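¿Quién recoge la mesa? Galería de tareas pendientes

Llevo desde julio yendo a Itley a ver máquinas que hacen faenas de casa y de tienda. Voy con un cuaderno y con la esperanza, cada vez más modesta, de no volver a doblar una sábana bajera. En casa me preguntan si ya pueden tirar la fregona. Les he dicho que la guarden.

La lista que manejamos tiene 16 tareas. La hizo Johanna Lanz, que dirige las pruebas en el taller de Kumsa, y mezcla cosas de cocina con cosas de almacén porque las dos clases de clientes llaman al mismo teléfono. Van primero las que salen bien, más que nada por educación.

Pasar la aspiradora
Resuelto desde hace años, con la condición de que uno recoja antes los cables, los calcetines, las patas de silla mal puestas y al gato. Gaurav Shukla sostiene que el aspirador es el único electrodoméstico que ha conseguido que limpie él. Antes de encenderlo, se entiende.

Reponer la estantería
En la tienda de Preller, en Sellby, hay un brazo que coloca cajas de galletas en el pasillo de los desayunos. Las cajas quedan derechas y con la cara hacia fuera, mejor que en cualquier turno de tarde que yo haya conocido. Si la caja viene abollada, se para y pide ayuda con una lucecita naranja. El encargado ya distingue la lucecita desde el aparcamiento.

Con las bolsas de patatas no se ha atrevido todavía. Una bolsa de patatas no tiene esquinas, cambia de forma cuando la tocas y cruje si te equivocas. Los dependientes las cuelgan sin mirar y hablando de fútbol.

Cargar el lavavajillas
Los platos llanos, sí. Los cuencos, según. Los vasos altos entran si se los dan en fila y secos. El orden final es discutible, pero en eso la máquina se integra muy bien en cualquier familia: siempre hay alguien detrás que abre la puerta, suspira y lo recoloca todo.

De los cubiertos hablaremos otro año. Una cucharilla tumbada sobre una encimera brillante es poca cosa para agarrar y mucha cosa para ver, y en Itley hay una caja entera de cucharillas dobladas que lo documenta.

Doblar la ropa
Una camiseta le llevó 40 minutos en la primera visita. En la siguiente tardó bastante menos, aunque la camiseta era otra y tengo mis sospechas. Las toallas van mejor, porque una toalla es un rectángulo y tiene la decencia de seguir siéndolo. Johanna no quiere oír hablar de fundas nórdicas. Lo mencioné una vez, en la comida, y cambió de tema.

Recoger la mesa
Era la que más me interesaba, por motivos domésticos que no vienen al caso. Recoger la mesa parece una sola tarea y es un catálogo: coger lo que pesa, lo que resbala, lo que gotea, lo que es tan fino que se confunde con el tablero. Una servilleta de papel aplastada ha derrotado a más ingenieros que el ajedrez, y eso que la servilleta no juega.

En la madera clara la cosa se complica. Las vetas hacen curvas y el reflejo cruza el tablero en diagonal; uno aparta la luz con la imaginación y sabe que ahí no hay nada que coger. Al programa hay que enseñárselo. Gaurav me contó que una versión anterior insistía en levantar los nudos de la mesa, uno por uno, con una paciencia de santo. Se la retiraron, a la versión. La mesa se quedó.

La pinza, dos dedos negros con los cantos algo gastados, abierta sobre el tablero y sin nada entre ellos. Lo gris del fondo queda para más adelante.
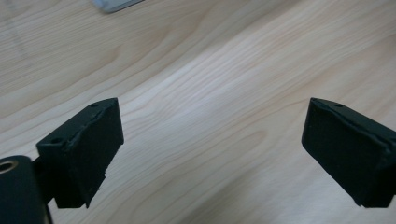 Cómo vamos
En las tareas de mesa se hicieron 121 intentos durante el verano. Salieron bien más de 60, que según Johanna es un resultado muy serio y según mi madre es tener la mesa a medio recoger. Las dos tienen razón y no pienso presentarlas.

Un intento cuenta como bueno si el objeto acaba en su sitio y entero. Al principio bastaba con que acabara en su sitio. Cambiaron la norma después de lo de la salsera, y los números bajaron un poco. Me parece un gesto elegante por parte de gente que vive de que los números suban.

Lo que sigue sin hacer nadie que lleve enchufe
Limpiar la mesa después de recogerla, con las migas en la mano y no en el suelo. Separar dos vasos encajados. Abrir el tarro. Saber que ese papel arrugado es basura y ese otro, idéntico, es el recibo de la tintorería. Esta última tampoco la domino yo, y en mi casa ha costado un abrigo.

En el almacén de Preller la lista es distinta y el problema se parece mucho. La máquina lleva la caja, la sube, la baja y no se queja de la espalda. Luego llega un paquete con el asa rota o una etiqueta pegada en la esquina, y hay que ir a buscar a una persona, que lo arregla con el codo mientras sujeta el café.

Preguntas que me han mandado
Varios lectores quieren saber cuándo podrán comprar uno. En Kumsa no dan fecha, y cuando insisto me ofrecen otra visita. Otros preguntan cuánto ruido hace. Poco. El brazo de Sellby suena como una impresora con remordimientos, y por encima de la música de la tienda no se oye.

A la señora que pregunta si plancha: no, señora. Y a juzgar por la cara que puso Gaurav cuando le trasladé la consulta, vaya pensando en otra cosa para este invierno.

Para la próxima visita
Johanna me ha pedido que lleve objetos de mi cocina, de los que den guerra. Tengo apartados el pelador, una tapa que no corresponde a ninguna fiambrera, la malla de las naranjas y el rallador, con el que yo mismo pierdo dos veces al mes. Si alguien quiere proponer otro, que escriba antes de que cierre la bolsa. Vajilla buena no, que ya me la han pedido y he dicho que tampoco.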